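Late Goals Conceded by Pumthorpe Women's Football Club: A Study of Substitution Timing

Student project report, Sport and Exercise Studies
Submitted by Nokuthula Botha
Makhubela College

1. Background

Pumthorpe finished the league season in ninth place, four positions lower than the year before. The club scored almost as many goals as in the previous campaign, and its results against the top half of the table were not noticeably worse. The difference lay in matches that were level or nearly level with a quarter of the game left to play. Supporters and the local press attributed this to poor fitness. The coaching staff, when asked in general terms, pointed to a short bench and to injuries in midfield.

This report examines a narrower question. It asks whether the timing of the first substitution had any connection with goals conceded after the 60th minute. It does not attempt to judge individual players, and no player is named in the text or in the tables supplied to the department.

2. Sources and Method

Match reports, lineups and substitution times were taken from the club's own records, which were made available on the condition that they not be copied in full. League matches only were used. Cup ties were left out because two of them went to extra time and the rules on substitutes differed from those of the league.

Each match was entered in a single sheet with the score at the hour, the minute of the first change, the position of the player leaving and the position of the player coming on. A change made at halftime was recorded as a first-half change. Changes forced by injury were marked separately, following the referee's report where one existed and the club's record where it did not.

Video was available for most home matches. The project viewed 369 separate passages of play from these recordings, each starting with a loss of possession and ending when the ball went out, a shot was taken or the team won the ball back. Passages were coded by the author and then checked by a second student who had not seen the first set of codes. Disagreements were settled by watching the passage again together. 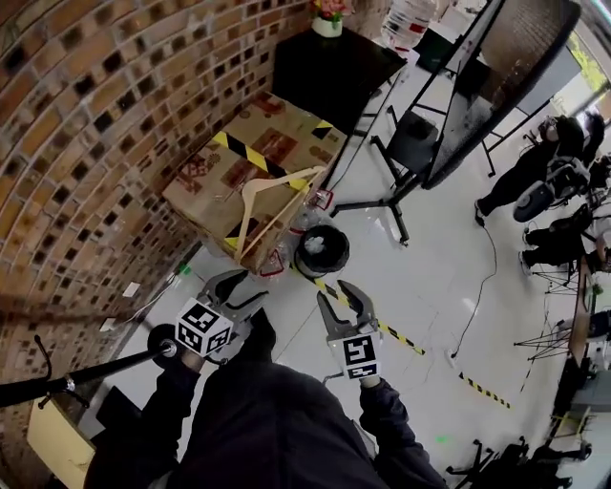
3. Findings

3.1 Timing of the first change

Pumthorpe made its first unforced change later than its opponents in the large majority of matches. In games where the team was ahead at the hour, the first change was often delayed until the final ten minutes. The head coach's stated preference, given in the match program before the home game with Tistberg, was to leave a winning side alone. The record is consistent with that preference.

Matches in which a midfield player was replaced before the 70th minute produced fewer late goals against. Replacing a forward at the same stage made no clear difference. The home defeat to Tistberg illustrates the pattern. Pumthorpe led by one goal at the hour, made no change in midfield, and conceded twice from attacks that began in the space between the midfield line and the center backs.

3.2 Shape after losing the ball

The coded passages show that the distance between midfield and defense grew as matches went on. In the first half, the nearest midfielder was usually goal side of the ball soon after possession was lost. In the last quarter of the match this was much less common, particularly on the left. The away matches could not be compared in the same way, as the recordings supplied by host clubs were filmed from behind one goal or did not cover the whole game.

3.3 Set pieces

Corners and free kicks were expected to account for a large share of the late goals. They did not. Most late goals came from open play, and the rate from corners was close to that of the first half. The zonal arrangement used at corners appears to have held up well, including in the draw at Plidetti, where the side defended a long series of corners in the closing stages.

4. Limits of the Study

One club and one season provide a small body of evidence. A coach who expects a difficult finish may make changes early for that reason, and the records cannot separate such a decision from its effects. Weather and travel were noted but not analyzed. Attendance was above 2000 on only one occasion and below 200 on several, and no attempt was made to relate crowd size to results.

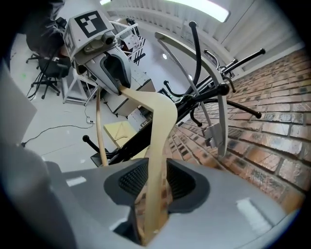 This page was last changed on Monday at 4:15 p.m.

5. Recommendations

The club may wish to review its practice of holding back midfield changes when in the lead. A planned change in central midfield between the 60th and 70th minutes could be tried in preseason matches, where a poor result carries little cost.

Away matches should be filmed from the halfway line where the host club permits it. A fixed position in the stand would allow the passages to be coded on the same basis as the home games.

The coding sheet and its instructions have been left with the department. Students wishing to extend the work to a second season should apply to the course office in March, when project subjects are assigned.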